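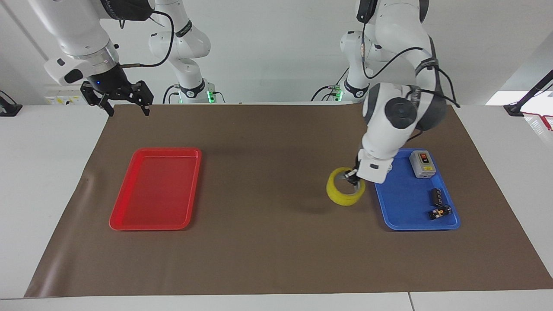

March, 4:10 pm. Zestus terminal, contactless retries

Ran the Zadar test deck again against the Meneck gateway. 3,000 taps scripted, 2,548 approved on first pass. Lavoie's release note says the new retry logic "recovers most soft declines." I don't see it. Of the declines I pulled by hand (100, picked at random), 16 went through on retry, and several of those carry the same auth code as an earlier approval. To me that smells like duplicates getting counted as saves.

Asked for raw gateway logs instead of the dashboard export. Got the dashboard export.

Timestamps on the terminal drift against the gateway too, so matching by time is guesswork. Matched on amount plus last four. Ugly, but it holds up for this deck because every amount is different.

To do: rerun with retries off, same deck, same firmware. If the approval count barely moves, the feature isn't doing much. Don't quote the recovery rate to anyone in merchant support until then.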